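Bremberg Monitoring Desk
Research Analyst, Political Transitions (fixed term)
Posted 08/05/2024

The Bremberg Monitoring Desk records changes of government that take place outside the electoral calendar: military takeovers, suspended constitutions, contested successions and dissolved legislatures. Each event is coded from public sources against a fixed schedule of 64 variables and released twice a year to subscribers in research and journalism. We are hiring one analyst for the Bulterstead office. The post runs for 19 months and may be extended.

Duties

Read decrees, communiques, court rulings and broadcast transcripts, and code them according to the Gautam manual.
Maintain event timelines for an assigned group of countries, with a source note for every entry.
Resolve coding differences with the second reader. Unresolved cases go to the methods lead, Imtiaz Herath.
Draft short background notes when a cabinet is dismissed or a state of emergency is declared.
Take part in the weekend alert rota, one weekend in five.

The post is desk-based. Staff work in a shared office and may work from home two days a week after the first three months. There is no field travel. 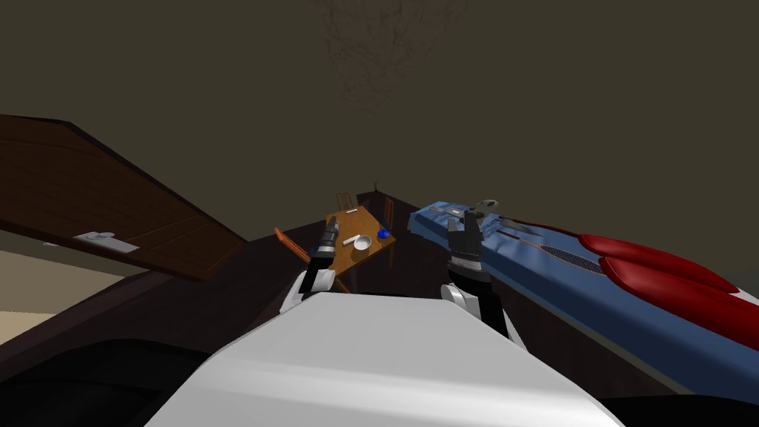 Rendered interior with a small wooden dining table.

Requirements

A degree in political science, law, history or a related subject, or equivalent work experience.
Reading fluency in English and in French, Arabic or Portuguese.
Experience with structured coding of text, or with legal or parliamentary records.
Ability to separate what a source states from what it implies -- applicants will be tested on this.

Knowledge of constitutional law is useful. Programming is not required; the Bunetti database is operated through a web form, and training is given in the first two weeks.

Terms

Full time, 37.5 hours a week. 20 days of paid leave plus public holidays. Analysts may not hold office in a political party or do paid work for a government during the contract.

How to apply

Send a resume, a cover letter of one page and one writing sample in English to Gayan Kumarasinghe, recruitment, at the Bulterstead office. Quote reference BMD-66. Shortlisted applicants will complete a timed coding exercise, followed by an interview by video. The start date is in November. Applications without a writing sample will not be read.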